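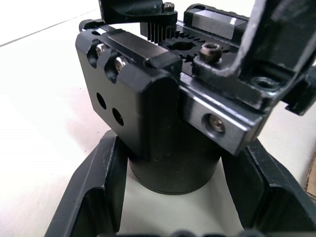
Faith Kimaro wrote in after my last post to say that a rule nobody can check is only a wish, and that half of the ones I listed were wishes. She had a point. I went back through the list over the weekend and crossed out everything that said "make sure" or "take care".

What I have left is shorter. It covers the small geared units we handle at Nuncombe, where the arm does the lifting and a person does the fastening.

The first rule is about screws. Every socket-head screw gets a paint mark across the head and the part it sits in, once it has been torqued. If the mark has split, the screw has moved, and the unit goes back to the bench. We used to let people nip it up and carry on. That stopped in March, when a unit came back from Ernitz with four screws backed out and no record of who had touched them last.

The second is about where the gripper may hold. Fingers go on the base or the housing and never on the gears. The grip position is stored under the job number - 3139 for the current batch - and changing it needs a second signature. I know people find this slow.

The third is speed. With guards open the arm runs at up to 50 millimetres a second, and that is set in the controller, where the operator can't alter it. Our old sheet just said "reduced speed", which meant something different on every shift.

Faith also asked about grease. I don't have a good rule for it yet. Prokopenko's sheet says "a thin film on the teeth", and that fails her test straight away. Mumeo weigh the syringe before and after, and I'm going to try that on the next few units.

I've kept the whole thing to one side of paper, taped up by the cell door. The old version is still in the folder if anyone wants to compare.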